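息をする箱の中身 アコーディオン修理工房スタンスカを訪ねて

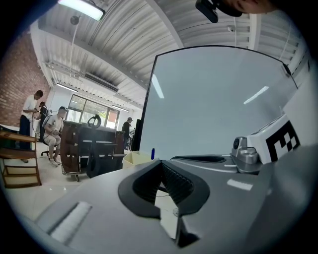

まず匂いを嗅ぐんです、と工房の主は言う。蛇腹を開くより先に、鍵盤に触るより先に、ケースの蓋を少しだけ持ち上げて鼻を近づける。蜜蝋の甘い匂いがすればひと安心。押し入れのような匂いなら、革がやられているかもしれない。「だいたいそこで、今日は長くなるなってわかります」

アコーディオンの修理と調律を手がける「スタンスカ」は、商店街のはずれ、元は布団屋だった建物の一階にある。通りに面したガラス戸には店名が小さく書いてあるだけで、初めて来た人はたいてい一度通り過ぎるそうだ。私も見事に通り過ぎて、二軒先の豆腐屋で道を聞いた。

訪ねたのは五月の午後。子どものころ学校の音楽室で触って以来、アコーディオンといえば「重くて、左手のボタンが謎の楽器」としか思っていなかった私が、帰り道には中古楽器のサイトを眺めていた。それくらい面白かったので、できるだけ漏らさずに書いておきたい。

音の正体は小さな金属の舌

「みなさん蛇腹が鳴っていると思ってらっしゃるんですよ。蛇腹は肺です。声帯はこっち」

そう言って主が手のひらに載せてくれたのは、爪ほどの幅の金属板だった。細長い穴が並んで開いていて、それぞれに薄い鋼の舌が留めてある。リードだ。片方は表に、もう片方は裏に付いている。蛇腹を押したときに鳴る舌と、引いたときに鳴る舌が別々なのだという。鍵盤式のアコーディオンではどちらに動かしても同じ音が出るけれど、それは同じ高さの舌を二つ用意してあるから。押しても引いても同じ音、という当たり前に見えることのために、誰かが両方をぴったり合わせている。そう聞いただけで、もう楽しくなってしまった。

反対側には革の小片が貼ってある。空気が余計なほうへ抜けないようにする弁で、鳴っていない側の舌の穴をふさぐ役目だ。この革が年月とともに反る。反ると音の出だしが遅れたり、ぺちっという雑音が混じったりする。

「お客さんは『なんか返事が悪い』っておっしゃるんです。うまい言い方だなあと思って。呼んでいるのに、返事がちょっと遅い。それはほとんど革です」

革の弁は貼り替えればいいが、厚みの選び方が難しい。低い音の大きな舌には大きくてしっかりした革、高い音には薄くて軽い革。いちばん高いほうになると、弁そのものを付けない楽器もある。主は引き出しを開けて、厚さごとに封筒に入れた革を見せてくれた。封筒の表には鉛筆で「やわ」「ややかた」「がんこ」と書いてある。規格の数字で書かないのかと聞くと、「触って決めるので、触った感じで書いておくほうが早いんです」と笑った。

弟子入りは掃除から

主がこの道に入ったのは、大学を出て楽器店に勤めていたころだ。店に持ち込まれた古いトゥルタネッティの赤い一台を、修理先がわからずに送り返すことになった。持ち主のお年寄りが、戻ってきたケースを抱えて帰っていく背中が忘れられなかったという。

「直せませんって言うのが、ものすごく悔しくて。じゃあ直せる人はどこにいるんだと思って調べたら、電車で行けるところに一人いらしたんですよ。もうその週に行きました」

師匠は無口な人で、最初の3年は掃除しかさせてもらえなかった。といっても、床の掃除の話をしているわけではない。楽器の内側の掃除である。古い蝋をはがし、リード板を磨き、埃を筆で払う。同じ作業を続けるうちに、前にその楽器を直した人の癖が見えてくるようになった。

「蝋の流し方に字みたいな個性があるんです。せっかちな人、きれい好きな人、途中でお昼を食べに行った人。ほんとですよ、途中で蝋の色が変わってるんだもの」

リードを木の台に固定するのに使うのは、蜜蝋に松脂を混ぜた蝋だ。混ぜる割合は職人によって違い、寒い土地なら割れにくく、暑い土地なら垂れにくく加減する。主のところでは夏の車内に置かれることも考えて、松脂をやや多めにしている。鍋で温めると工房中が蜂蜜と森の混ざったような匂いになり、向かいの家の猫が窓のところまで来るらしい。なんていい職場だろう!

昔は師匠に教わった配合だけで通していたが、いまはオレックスという小さな蝋屋から仕入れた蜜蝋も試している。前のものより粘りがあり、筆離れもよいそうだ。私が「筆離れ」という言葉に反応すると、主はうれしそうに蝋用の小さな匙まで出してきて、垂らし方の手ぶりをひと通り見せてくれた。匙の先が線を描くように動いて、ほれぼれする。

わざとずらす、という調律

話がいちばん熱を帯びたのは調律のことだった。

リードの音の高さは、舌を削って変える。先端のほうを軽くすれば速く震えて音は上がり、根元のほうを薄くすれば腰が弱くなって音は下がる。削りすぎたら反対側を削って戻すのだが、そのたびに舌は痩せていく。だから一回ごとの手は、なるべく軽く。

「ひと撫でして、鳴らして、待つんです。触った金属は指の熱で少し変わりますから。焦って続けてやると、翌朝ぜんぶ違ってます。何度泣いたことか」

私がてっきり「正しい音に合わせる仕事」だと思い込んでいたところ、主は首を振った。アコーディオンには、ひとつの鍵に対して複数のリードが同時に鳴る音色がある。同じ高さのはずのリードをほんの少しずらしておくと、音と音のあいだにうねりが生まれる。あの、パリの街角を思わせる揺れた響きだ。ずらす幅が広ければにぎやかに、狭ければしっとりと鳴る。

「どれくらい揺らしましょうか、って必ずお聞きします。でもみなさん言葉に困るんですよね。そこで、好きな歌手を教えてもらうんです。声の震わせ方の好みって、だいたい楽器の揺れの好みと重なるので」

演歌が好きな人、シャンソンが好きな人、合唱団で長く歌ってきたので揺れは控えめがいいという人。中には好きな歌手を挙げながら歌い始める人もいて、そういうときは手を止めて最後まで聴く。「仕事になりませんけど、いい時間です」

しかも、うねりの幅は低い音から高い音まで一定にすればよいわけでもない。高いほうへ行くにつれて揺れは速くなるが、速くなりすぎると耳につく。なだらかな坂になるように一音ずつ決めていく。修行の終わりごろ、師匠に言われて主は調律したリードの数を帳面につけ始めた。3,000枚を超えたところで、ようやく坂の形が頭の中に浮かぶようになったそうだ。

「超えた日に師匠に見せたら、『ふうん』って。それだけ。でも次の日から、お客さんの楽器を任せてもらえました」

この「ふうん」の話をするときの主の顔が、とてもよかった。

日本の湿気と付き合う

せっかくなので、家にアコーディオンがある人のために手入れのこつも聞いてきた。

いちばんの敵は湿気で、その次が乾きすぎ。梅雨どきはリードに錆が出やすく、冬の暖房は木を縮ませて空気漏れの原因になる。ケースに乾燥剤をたくさん詰め込む人がいるが、入れすぎはよくない。調湿剤を控えめに入れ、直射日光の当たらない部屋に置く。人が過ごして気持ちのいい部屋なら、楽器にとってもたいてい居心地がいい。

置き方にも向きがある。普段弾くときと同じように立てて、底についた足を下にするのが基本だという。寝かせて長く置くと、革の弁が自分の重みで垂れて隙間ができることがある。

「それから、弾いてあげてください。3か月しまいっぱなしだったら、うまく弾けなくてもいいから、ゆっくり開いて、ゆっくり閉じて、端から順に音を出す。それだけで全然違います」

蛇腹は留め具を外してから動かすこと。鍵盤も空気ボタンも押さずに無理に引っぱらないこと。空気ボタンというのは左手の親指のあたりにある、音を出さずに空気だけを通すボタンだ。私はこのボタンの存在を初めて知った。押しながら蛇腹を開くと、楽器がすうっと深い息を吸う。音楽でもなんでもない、ただの呼吸の音なのに、聞いているとこちらの肩まで下がる。主も、作業に行き詰まるとこれをやるそうだ。

ホールに帰っていった一台

最近うれしかった仕事を尋ねると、主は迷わず、隣町のガチャリアンという小さなダンスホールの一台を挙げた。創業のころから置かれていた楽器で、鍵盤の縁は黄ばみ、蛇腹の角はあちこち擦り切れていた。音の出ない鍵もあれば、押すと出っぱなしになる鍵もある。直すなら新しいものを買ったほうが早い、とホールの人も半分あきらめていた。

「でも開けてみたら、リードがすばらしくよかったんです。もう、ひとりで声が出ました。うわあって。手仕上げの舌で、まだまだ鳴りたがってる」

蛇腹の角を革と布で継ぎ、蝋を全部打ち直し、弁を替え、鍵盤の下のフェルトも張り直した。蛇腹をまるごと新調する案もあったけれど、古い紙の腰がまだ生きていたので残した。うねりの幅は、ホールに古くから通う人たちの記憶を頼りに決めたという。もっと派手だった、いやそんなことはない、と意見が割れ、結局、試し弾きの会を3回も開いてもらった。

「最後の回で、ずっと黙っていた方が急に立って踊り始めたんですよ。あ、この幅だ、と。数値はちゃんと帳面に控えました」

主は帳面をめくって、そのページを見せてくれた。細かな数字の列のいちばん下に、赤鉛筆で「踊った」と書いてある。

取材の終わりに、少しだけ弾かせてもらった。修理が済んだばかりという小ぶりの練習用で、肩に掛けると、思っていたよりずっと体に近い。右手でドの鍵を押し、左腕をそっと開く。音が胸の骨に直接伝わってきて、思わず変な声が出た。主は「みんなそうなります」と言って、ついでに左手のボタンの見つけ方を教えてくれた。基準になるドのボタンには、指で探れるくぼみが付いている。見なくても迷子にならないように。長年の謎が、指先でひとつ解けた。

スタンスカでは、持ち込みの見積もりを随時受け付けている。ただし蝋を流している最中は手が離せないので、戸を叩いて返事がなければ、少し待ってからもう一度叩いてほしいとのこと。豆腐屋を見かけたら、行き過ぎです。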